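Can it pack my suitcase yet? Not quite

Posted 22nd August in Robots, Grumbling
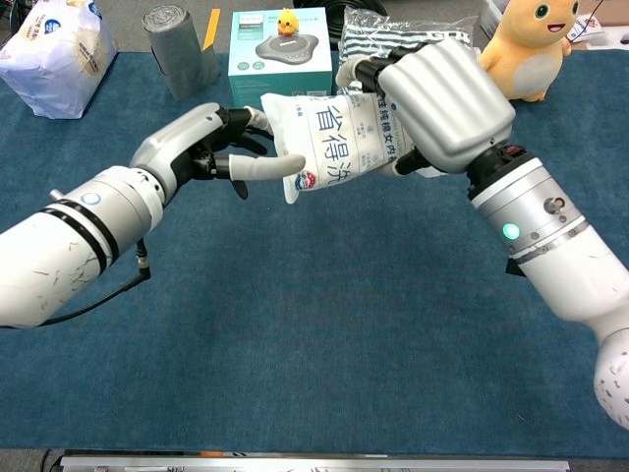
2 min read

Quick one, train to catch. Packing again. Badly.

Since June I've been asking everyone at Jerudano the same question – when can one of your machines do the small boring stuff at home? Not backflips. Socks. Pants. The bag of bits that always ends up at the bottom of the drawer.

So, two arms, two proper hands with fingers, one soft white packet of women's cotton underwear. The big blue writing on it says 省得洗, which is more or less "saves washing". Travel pants, then. My kind of product.

And a soft packet is a horrible thing to hold! A box is easy, a box stays box shaped. A pouch crinkles and sags and slides off whatever you thought you had hold of. The silver hand has its fingers shut over the top and a thumb underneath, which is pretty much how I'd do it, and the other one is only touching near the top edge. I'd want that one doing a bit more work tbh.

Now the moaning. My test for a chore robot is dull: could I leave the room? With the dishwasher, yes. With the washing machine, yes (mostly). With arms like these I wouldn't, not yet. I timed myself putting 9 packets into a case the other night and it took 30 seconds, including one I dropped. Any machine that wants the job has to get near that, or else be slow and never need me. Slow is fine. Slow while I stand there watching is just me doing chores with extra steps.

Gaseo keep telling me folding is the hard bit. Don't agree. Folding gets all the videos, but it's the picking up that happens a hundred times a day – out the basket, off the floor, off the bed. Get teh picking up right and I'll fold my own shirts quite happily.

Shops and warehouses first, I reckon, where there's the same packet all day long. My bedroom is a much nastier place to work.

More on Zutus next time if they ever answer my email. Right, case is still open and I can't find my charger.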